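Automation Working Group
Minutes of the September meeting
Main room, Drirholm building, 4:00 pm

Chair: Renata Kołodziej
Present: members for the workshop, the packing floor and home services; one guest from Morin
Apologies: purchasing

1. Minutes of the last meeting

Agreed, with one correction. Under item 4 the word "dishwasher" should read "dish rack." The group has not looked at dishwashers.

2. Matters arising

The quote from Hakarier for the folding table is still outstanding. The chair will write again. The request to look at window cleaning has been dropped from the list until spring.

3. Sorting and tidying small parts

The group spent most of the meeting on this item. The question carried over from the last meeting was whether a two-arm setup is any use yet for picking up and putting away small mixed items, either at home (toys, kitchen drawer contents) or on the shop floor (fasteners, end-of-shift bench clearing).

The workshop member went through the task as it is now set. Plastic toy bolts, nuts and perforated strips are spread over a brown mat and have to be cleared by type. Colors are mixed on purpose, so that a bolt can't be found by color alone. Some bolts stand on their heads and some lie on their sides, and members agreed these should be scored separately.

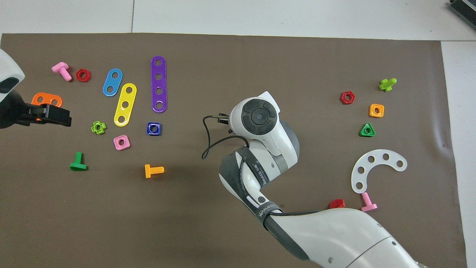

4. What counts as done

There was some disagreement. Home services wants a job counted as done only if a person would not need to go back and fix anything. The packing floor would accept a piece left in the wrong tray if it is noted, as they have a check at the end of the line anyway.

Agreed to keep two columns on the score sheet: "finished" and "finished with help." A person reaching in counts as help, even to nudge one nut. Restarting the program counts as help too. The sheet will allow three tries for each piece before it is marked as missed.

The chair asked that times be written down even for bad runs. The last batch of sheets had gaps where the run was stopped early, and nobody could say how long had been lost.

5. Shop-floor use

The packing floor reported on the returns bench. On a normal day it takes in roughly 500 loose items, and clearing it is the job people least like. The member's view is that a machine could be left with the bench overnight, where speed matters less, if it can be trusted not to push things onto the floor. Flat parts are the worry. A thin plate lying flush with the bench gives the fingers very little to get hold of, and the same goes for washers, gaskets and cards.

The guest from Morin said their own people had put soft matting under the parts for this reason, and that it helped with flat pieces but made standing pieces tip over more often. The group has no figures of its own on this and asked for some.

Small nuts came up next. The shapes vary, and a triangular one sits in a two-finger gripper differently from a square or six-sided one. The workshop would like to keep all the shapes in the task, including the curved plate and the cross-shaped pieces, and leave the easy items in so the results can be compared with earlier sheets.

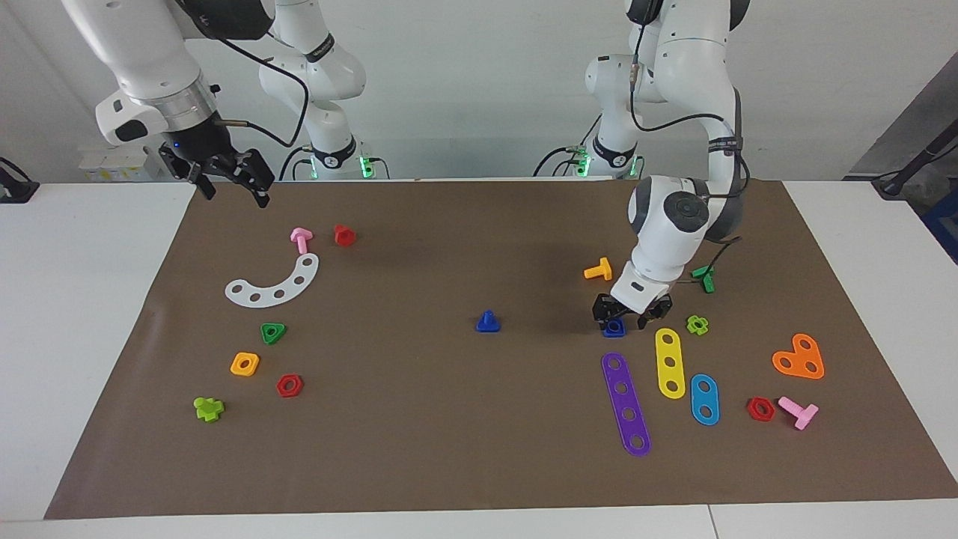 Question from home services: Could we offer this to customers as a toy-tidying service next year?

Reply from the chair: Not on what we have so far. A living room has rugs, pets, low light and children walking through, and we have only tested on a table with a person standing by. The group could look at it again once the bench trial is over.

6. Sandurari kitchen trial

Short report only. Wiping a clear counter is fine. Wiping a counter with things on it is slow, as each item has to be moved and put back. Glasses are being left out of the trial for now. The target for the next stage is 70 percent of items put back where they came from. Home services thought this too low for paying customers but accepted it as a stage.

7. Actions

Chair to write to Hakarier about the quote.
Workshop to reprint the score sheet with the two columns and a space for time.
Workshop to run the flat plates with and without soft matting and bring the results.
Packing floor to list the 3 most common items on the returns bench.

8. Any other business

The key to the parts cabinet is missing. Members to check their pockets.

The meeting closed at 5:25 pm. Next meeting to be set by email.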